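December, notebook, after lunch

Played the new Vundeck build with Shinji Okabe this morning, mostly the convoy mode on the Garham map. Fun! Way too easy for the defenders though. You grab the cargo, run for the tunnel, and the other team can't do a thing about it.

I dropped the carrier's sprint from 495 to 400 and we went again. Much better – I got caught twice before the bridge (Shinji hides in the same bush every time and I still walk right past him).

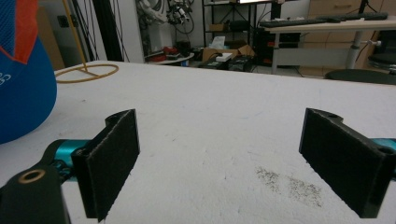
The respawn timer is still off, too. It's supposed to be two seconds at the home base and it felt more like ten. I went digging in the logs and found 1,643 lines of the same spawn warning, so I guess that's my afternoon gone.

Left to do: cargo marker flickers behind walls, and ask Oberholzer for the new horn sound. Shinji wants teams of up to 8. Let's fix the timer first.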